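Relatório de andamento, célula de separação Plorex
Abril
Por: equipe de manutenção, Skumuder (unidade Prasudville)
3 comentários | 11 compartilhamentos

Segue o andamento do período, para a gerência da Radwan. Vai curto porque a célula está rodando e falta gente na bancada.

Resumo: célula em pé, garra trocada, chicote refeito uma vez e vai ser refeito de novo. Paramos menos que no relatório anterior. Ciclos completos desde o último envio: 517. Destes, 415 com peça depositada no lugar certo sem intervenção. O resto é falha de pega ou parada de segurança, detalhe mais abaixo.

Montagem. O braço KUKA continua no mesmo ponto, base reapertada com torquímetro, sem folga. As caixas cinza seguem presas por grampos nos tampos de madeira. Sei que tinham pedido fixação definitiva, perfil e parafuso passante. Ainda não fizemos. O grampo permite mudar a caixa de lugar em dez minutos e a gente ainda mexe na posição toda semana. Quando a posição congelar, fura e parafusa. Peço que tirem esse item da lista de pendências atrasadas e passem para a fase seguinte.

Referência da caixa da frente: refeita duas vezes. Na segunda, o canto tinha andado 3 mm em relação ao programa. Suspeita é o aperto desigual dos grampos. Agora marcamos com lápis no tampo e conferimos no início do turno. Desde então não andou mais.

Garra. A antiga tinha desgaste no pino do dedo esquerdo, folga visível com a mão. Trocado o conjunto inteiro, não só o pino, para não parar duas vezes. Parafusos com trava química média. Os dedos novos são um pouco mais compridos e isso obrigou a refazer o TCP. Método dos quatro pontos, erro final aceitável na terceira tentativa (as duas primeiras foram com a ponta de referencia torta, perdemos a manhã). Altura de aproximação subiu, descida final mais lenta. Com isso acabou a batida no fundo da caixa, que era a reclamação principal. 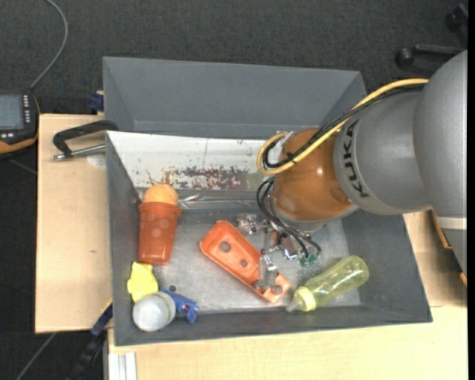 Chicote. É o ponto fraco da célula e vai continuar sendo enquanto o cabo correr por fora. O amarelo e o preto vão juntos por cima do braço e dão a volta na altura do punho. Laço grande demais enrosca, pequeno demais puxa o conector quando o eixo 5 fecha. Achamos um meio-termo com o braço em modo manual, eixo por eixo até o limite do programa, uma pessoa no console e outra olhando o cabo. Os fios finos pretos da garra são outro assunto: um deles abriu por fadiga logo na saída do conector. Emendado e isolado na hora para não perder o dia, depois substituído. Pedimos mais dois jogos de reserva, ainda não chegaram.

Conectores verdes: reapertar toda semana. Entrou no checklist. Não custa nada, leva cinco minutos.

Falhas de pega. Das peças misturadas na caixa, as que mais dão problema são as transparentes. A mamadeira deitada é o pior caso, reflete, a visão erra a borda e a garra fecha no vazio ou escorrega no corpo curvo. A bandeja laranja pega bem pela borda lateral, mal quando está encostada na parede. Casquinha de sorvete vai bem. Bola depende de onde parou, no canto não entra dedo. Plástico enrugado no fundo da caixa também engana a detecção, tem que tirar antes de cada série. Já foi avisado ao pessoal do turno, vamos avisar de novo.

Testamos luz lateral mais baixa para cortar o reflexo. Melhorou na mamadeira, piorou nas peças claras. Em aberto.

Estado das caixas. Fundo riscado, normal pelo uso. O painel branco inclinado lá atrás está pior: lascado na parte de baixo, mancha marrom-avermelhada, risco para todo lado. Não atrapalha o movimento, mas atrapalha a visão, porque mancha vira contorno. Proposta: trocar por chapa fosca. Custo baixo, fazemos aqui mesmo numa parada de domingo.

Console. Cabo do console ainda passa pelo chão, em cima do carpete. Roda de cadeira e cabo no chão não combinam. Pedido de canaleta feito, sem prazo. Enquanto isso a regra é cadeira para fora da área quando o braço estiver em automático. Backup do programa gravado antes e depois da troca da garra, duas cópias.

Horas. Foram 86 horas de manutenção no período, contando a troca da garra, o TCP e o chicote. Horas de operação, mais de 332. A proporção ainda está alta. Deve cair no próximo periodo se os jogos de cabo chegarem e ninguém precisar emendar fio no meio do turno.

Lubrificação e freios: feito o teste de freio nos seis eixos, tudo dentro. Eixo 3 um pouco mais lento que os outros mas passa. Sem vazamento. Bateria do controlador trocada por prazo, não por defeito.

O que preciso de vocês:
Liberação dos dois jogos de cabo da garra, pedido já está no sistema.
Chapa fosca para o painel.
Canaleta de piso.
Resposta sobre a luz, se compramos um difusor ou seguimos ajustando com o que tem.

Próximos passos do lado de cá: segunda rodada de ajuste do laço do cabo, série longa só com peças transparentes, e medir de novo o TCP depois da série para ver se os dedos novos assentaram. A caixa de trás entra no programa em seguida, os pontos de depósito ainda não foram ensinados.

Planilha de paradas vai em separado, falta preencher a última semana. Mando até sexta.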